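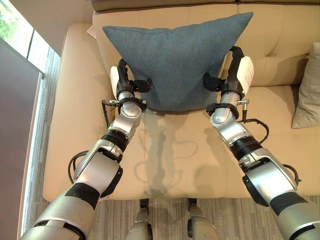 Residents' Lounge: New Cushions and Revised Care Arrangements

The residents' lounge at Ketilsson House reopened in June after a short closure for refurnishing. The existing leather seating has been retained. The upholstery was inspected in the spring and found to be sound, and the house management decided that the budget would be better spent on soft furnishings, lighting and a second reading table than on replacing sofas with many years of use left in them.

The most noticeable change is the cushions. The former brown and cream covers, which many residents will remember from the old television room, have been withdrawn. In their place the house has purchased square cushions in teal blue from Pastton, chosen from a short selection displayed in the front hall during the winter. Residents were invited to leave written comments, and teal was preferred by a clear margin — a result that surprised the furnishing group, which had expected the gray to win. The total cost of the cushions, including spare covers, was $2000, met in full from the furnishings fund.

Guðlaug Lund, who coordinates the common rooms, has asked that the following points be brought to the attention of all residents and their guests.

Cushions should be returned to the sofas at the end of the evening and stood upright against the back, with one corner at each side and the lower edge near the seat. They should not be stacked on the arms or left on the floor. A cushion that has lost its shape can be restored by holding it at both sides, pressing inward once or twice, and letting it go. The top corners may then be drawn out by hand. Striking the center of the cushion to make a crease is a matter of taste and is neither required nor discouraged.

The covers are removable and may be washed at low temperature. Residents are nevertheless asked not to wash them privately. Covers that are stained should be placed in the marked bag in the linen room, Room 336, where a clean cover may be taken in exchange. Zippers should be closed before a cover is put in the bag.

The leather is to be wiped with a soft, dry cloth only. Household sprays must not be used on it, and this includes products sold for wood or glass. A suitable leather cream, supplied by Burkard, is applied by the housekeeping staff twice a year. Any marks from ink or food should be reported at the front desk on extension 367 so that they may be treated promptly.

Blankets and throws belonging to individual residents may be used in the lounge but should be taken back to the apartments afterward. Several items were left behind before the closure, among them a plaid throw and a child's knitted blanket. They are being held by Bjartur Overgaard in the housekeeping office and may be collected on any morning before 11:00.

The two floor lamps ordered from Mikance have been delayed by the supplier. Until they arrive, the ceiling lights will remain on until 10:30 p.m., and the small lamp from the library has been placed beside the reading table.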